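Finding the old drain line before the backhoe does

The field behind the Flasham shop has a drain in it. Everyone who has worked there agrees on that. The drawing from the previous owner shows it as a dashed line leaving the northeast corner of the building and heading for the creek, with no dimensions, no depth and no pipe size. We need to put a trench for a new water service across that dashed line in May, so I spent most of a week trying to turn it into something I could paint on the ground.

Notes follow, mostly so I can find them again.

What the pipe is

The only exposed section is at the outlet, where it comes out of the bank as vitrified clay, 6 inch, with the bell end facing upstream as it should. Clay pipe is the worst case for locating. It carries no current, so an electromagnetic locator has nothing to follow. It has no steel in it, so a magnetometer sees nothing. A plastic line laid in the last few decades will sometimes have a tracer wire taped to it. A clay line laid before that will not.

That leaves three options. You can put something conductive inside the pipe, you can put a transmitter inside the pipe, or you can look for the pipe as an object with ground penetrating radar. I tried all three in the order of what I had on the shelf.

Attempt one: traced rod

A traced rod is a fiberglass push rod with a copper conductor running down the middle. You push it up the pipe, connect the transmitter to the conductor, ground the other side to a stake, and follow the signal from above with the receiver. When it works you get the whole line at once, which is handy for marking curves.

I pushed from the outlet. The rod went in without complaint for the first stretch and then began to bind, probably at offset joints. Clay lines of that age tend to have a few where the mortar has let go and one pipe has settled against the next. The tip catches on the lip, the rod bows, and all your push goes into the wall. Backing off a few feet and rotating the rod a half turn got me past two of these. The third one stopped me.

The signal on the part I reached was readable but not clean. I was running the transmitter at a low frequency to keep it from coupling onto the fence, and at low frequency a short conductor with a poor far-end ground does not draw much current. Going up in frequency gave me more signal and also gave me the fence. The peak and null readings disagreed by more than a foot for most of the run, and when peak and null disagree the field is distorted and neither one should be trusted for position.

For anyone who has not done this: in peak mode the receiver is loudest directly over the line, and in null mode it is quietest there. Over a single clean conductor both give the same spot. A second conductor nearby pulls them apart, and the null moves farther than the peak. If the two are off to the same side, the real line is usually on the peak side of the pair, and past it by some amount. That is a rule for deciding where to dig a test hole. It is a poor rule for deciding where not to dig.

Attempt two: sonde

A sonde is a small self-contained transmitter, battery powered, that you attach to the end of a rod or a jetter hose. You locate one point at a time. It is slow, and each point stands on its own, so an error at one does not carry into the next.

I borrowed a sonde from Prasanna Howlader, along with a flexible leader that he uses for getting past bad joints. The leader is a short section of spring between the rod and the sonde. It did get past the joint that had stopped me. I would buy one for that alone.

The procedure, as I ended up doing it:

Put fresh batteries in the sonde. A weak cell reads as a deep pipe.

Check the frequency on the sonde against the receiver. Then lay the sonde on the ground, walk off ten paces, and confirm the receiver hears it and gives a sensible distance.

Push to a known length, stop, and locate. The sonde field has a main peak over the body and a smaller ghost peak ahead of it and behind it. Find both ghosts. The real one is between them. If you find only one peak, you have not walked far enough.

Turn the receiver ninety degrees from how you would hold it for a cable. The sonde's field runs along the pipe, where a cable's field circles it. I forgot this on the first point and lost twenty minutes.

Take the depth with the receiver tip on the ground. Lift it a foot and take the depth again. The second number should be a foot deeper. If it is not, the field is distorted there and the first number is no good either.

Paint, flag, write down the rod length, push on.

I got 7 good points before the line stopped accepting rod altogether. The depth at the outlet end was shallow, less than two feet, and it increased steadily going toward the building as the ground rises. The points fell on a straight line for the first five. The last two drift west, toward the old foundation. The dashed line on the drawing does not drift west.

The survey total, measured along the ground with a wheel from the outlet to the corner of the building, is 323 feet. The rod stopped well short of that. So I had the downstream portion marked with decent confidence, and the portion I cared about, where the new trench crosses, was still a guess.

Attempt three: radar

Kumudini Kodikara runs the cart at Saha and agreed to give me a Wednesday morning. Radar does not care what the pipe is made of as long as it differs enough from the soil around it. A clay pipe full of air is a good target. A clay pipe packed with wet silt, in wet silt, is close to no target at all.

Soil matters more than the machine. Sand is easy. Clay soil soaks up the signal in the first few feet, and no amount of gain brings it back. The upper part of the field is a sandy fill and the lower part is heavy, so the radar had its best ground exactly where the rods had failed. That was luck.

She laid out parallel passes across the expected direction of the pipe. You always cross the target. A pipe crossed at a right angle shows up as a hyperbola, an upside-down U, with the top of the curve at the top of the pipe. A pipe followed lengthwise shows up as a flat band that looks like a soil layer, and people miss it for that reason.

The depth scale depends on how fast the signal travels in that particular soil. You can set it by fitting a curve to one of the hyperbolas on screen, or by running the cart over something at a known depth. We did both. I dug down to the pipe at the uppermost sonde point with a hand shovel, measured it, and she ran the cart on undisturbed ground just beside the hole. The curve fit had put the pipe four inches too deep.

With that corrected, the hyperbolas lined up from pass to pass and continued the drift to the west. The line runs to the old foundation and not to the present building. Whatever comes out of the northeast corner now must join it somewhere, and there is a second, weaker set of hyperbolas that may be that branch. I marked it with a different color and a question mark.

We did the plotting indoors at Gratent afterward, in the room with the long benches, and most of the argument over the branch took place there.

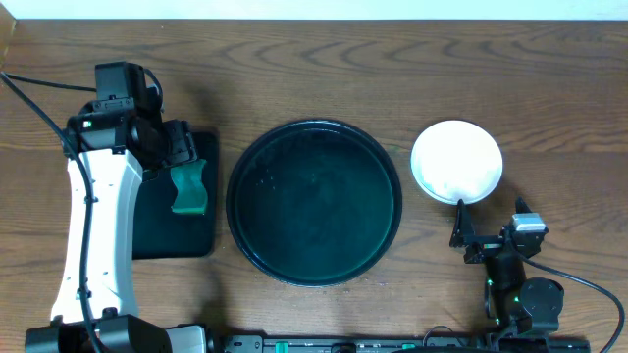 Tabletop at Gratent, with the trays and the small white plate.

Her view is that the weak set is a filled utility trench with nothing left in it. A backfilled trench does scatter some signal, and the tops of the curves are ragged. My view is that three passes in a row at a steady depth is enough to treat it as a pipe until a hole says otherwise. The marking costs nothing either way.

Cost

The sonde and leader were a loan. The radar morning, with the plot and the travel, came to $1586. Trovum, who will be doing the trench, had been carrying an allowance for hand digging the whole crossing, and with the marks in place that shrinks to a short window on each side of the main line and another at the question mark.

Remaining work

-- Two test holes by vacuum excavation, one on the main line at the crossing and one on the possible branch.

-- Tie all paint marks to the building corners with a tape. Paint lasts a few weeks in grass and less if someone mows.

-- Run dye from the floor drain in the shop and watch the outlet. If it shows up, the branch is live, and I want to know that before anyone parks a machine on it.

-- Return the leader to Prasanna, cleaned.

The call to the public locating service goes in separately. They mark what their members own up to the meter, and an old private drain is not on anyone's list.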